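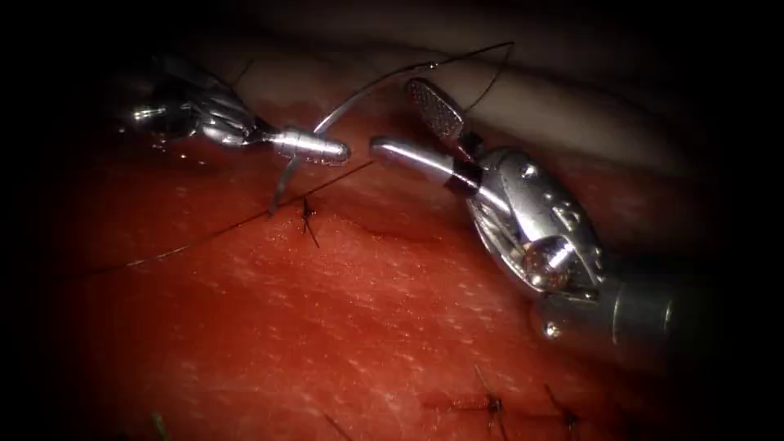
Fig. 13. Small knotted suture in the middle of the tissue, both instruments just above it.

Section 6: Placing and tying a single stitch

This is the section most people flick to first, and quite right too. A tidy interrupted stitch is a lovely thing to make, and once your hands have the rhythm you will want to do another straight away. Please read Section 5 (loading the needle) before you begin, as the steps below take it for granted that the needle is already sitting properly in the jaws.

Revised 16 December 2018. Replaces the April pages, which should come out of your Valldale binder.

6.1 Before you start

1. Sign out a tissue piece from the Prernotden tray and write your initials on the tray card.

2. Fix the piece at all its corners on the Panicker board. Press the middle gently. It should give a little and come back. If it slides, fix it again.

3. Check that the cut is closed but not squashed. The edges should meet along their whole length with no overlap.

4. Cut your thread to the length marked on the Overo card. Beginners nearly always want more thread than this. Try the marked length first! A long thread gets into everything, and you will spend the session fishing it out from under your own instruments.

5. Bring the light onto the cut and turn it down if the wet parts of the surface flare. You need to see the colour of the edge, and glare hides it.

Note: Stock number for replacement thread cards is 1925. The old number on the lid of the tray no longer works.

Caution: Needles go on the magnetic mat whenever they are out of the jaws. Count them out and count them back in at the end.

6.2 Taking the bite

1. Hold the needle about two thirds of the way back from its point, on the flat part of the curve. Too near the thread end and the needle will bend or twist.

2. Pick your entry point. Keep the same distance from the cut on both sides. 6 mm is a comfortable bite to learn on, and you can bring it in closer later.

3. Steady the near edge with the other instrument. A light touch is enough. If the jaws leave a dent, you are squeezing.

4. Set the point square to the surface and turn your wrist. The needle is curved, so let it travel in a curve — pushing it straight forward is what tears the hole.

5. Stop when the point shows in the cut. With a deep piece, let go here, take hold again and go through the far side as a second movement. With a thin one you can carry on in a single sweep.

6. Bring the point up through the far edge, take hold of it behind the tip, and follow the curve out.

7. Draw the thread through slowly until you have a short tail left on the entry side. Slow really does matter. You can feel the thread run smoothly, and you can feel at once when it doesn't.

Caution: Never take hold of the very point of the needle. It blunts quickly, and a blunt needle makes the next stitch miserable.

If the bite looks wrong, take it out and go again. There is no prize for saving a poor bite, and the second attempt is usually so much better that it cheers you up. Back the needle out along the way it came in if it is still in the tissue. If it has already come through, cut the thread close to the surface on one side and pull it out from the other, so you aren't dragging the long length back through the hole.

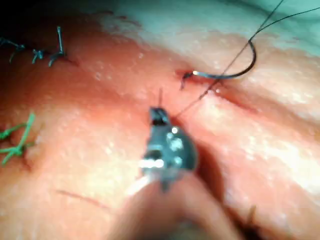 Hedvika Polák wrote back after trying the April pages to say that the bite was never her trouble. She could place the needle all afternoon, but each time she let go of the thread end to reach for something else she lost it, and by the time she had found it again the first throw had gone slack. Could the guide say more about what to do with the ends? She also asked for larger type, which we have done.

It was a very good question, and section 6.3 is longer as a result.

6.3 Looking after the thread

1. Decide which end is your tail and which is your working length before you tie anything. Say it out loud if you are practising with a partner. It feels silly and it works.

2. Leave the tail short, but long enough to stand clear of the surface. A tail lying flat on the tissue is hard to pick up cleanly.

3. Handle the thread near its end wherever you can. Gripping the middle roughens it, and a roughened patch will catch when the knot comes down.

4. Keep the needle somewhere you can see it. Some people park it in the edge of the tissue between movements, others lay it well away to one side. Either is fine on a practice piece so long as you always do the same.

5. Look along the full length for twists before the first loop. A half turn is nothing. If the thread is curling back on itself, lift it, let it hang for a moment and lay it down again.

Note: Thread kept on the card has a memory of the card. Run it once, gently, between the jaws with no grip at all, and most of the kinks drop out.

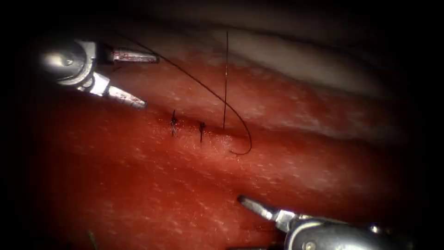 Throwing the loop is the part I enjoy teaching most, because there is a moment when it stops being a muddle and turns into a shape you can see. Lay the working length down in a generous curve and give the loop room to form. Tight little circles spring open, and wide ones stay put long enough for you to get in and out of them. Compare your own thread with the long black strand in the photograph, which comes over and down in a smooth arc to a small hook-like loop just right of the incision. Look for that kind of easy curve before you go after the end. The other strand, the one going nearly straight up, is a handy reminder to keep track of both lines at the same time.

6.4 Tying the knot

1. Place the closed jaws over the cut, between the tail and the working length.

2. Wind the working length twice round the jaws. Bring the thread to the jaws or the jaws to the thread, whichever feels more natural.

3. Open the jaws just enough to take the tail by its end. Close them.

4. Draw the tail through the loops and across to the opposite side. The loops should slide off by themselves. If they bunch up, ease off and start the throw again.

5. Lower the throw until the edges just touch, then stop. You want them to kiss. Edges that pucker or turn pale are too tight.

6. Make the second throw with a single wind, going round the other way. Pull it down level with the surface so that it lies flat on top of the first.

7. Make a third throw, single again, in the same direction you used for the first. Snug it down.

8. Trim both ends, leaving enough to pick up when you come to take the stitch out.

Caution: Don't pull upwards on a half-finished knot. Keep your hands low and pull out to the sides.

Caution: If the thread frays at any point during the knot, cut it away and use a fresh length. A frayed knot tells you nothing useful about your technique.

6.5 Checking your work

Have a proper look before you unpin the piece. Run a closed jaw along the cut and see whether the edges stay level. Nudge the knot sideways; it should sit to one side of the line and hold its shape. Then look at the two holes and see whether they are square to the cut. If one has wandered, note which side, and write it on the sheet at the back. After a few sessions you'll see a pattern — mine always drifted on the far side, every single time, until I moved my elbow in.

What to look for, and what usually fixes it:

Gap at the surface: first throw slipped. Keep light tension on both ends while you make the second.

Edges rolled under: bite too shallow at entry. Set the point squarer.

Knot sits crooked: both throws went the same way round. Go back to 6.4, step 6.

Torn hole: needle pushed instead of turned. Go back to 6.2, step 4.

Some of the sheets in the Valldale cupboard have space for 1000 stitches. Please don't be put off by that. Fill in one row, have a cup of tea, and fill in the next when you feel like it.

Used pieces go in the lidded tub. Needles go in the sharps box, and the mat gets wiped down and left face up to dry. For a row of stitches along a longer cut, carry on to Section 7.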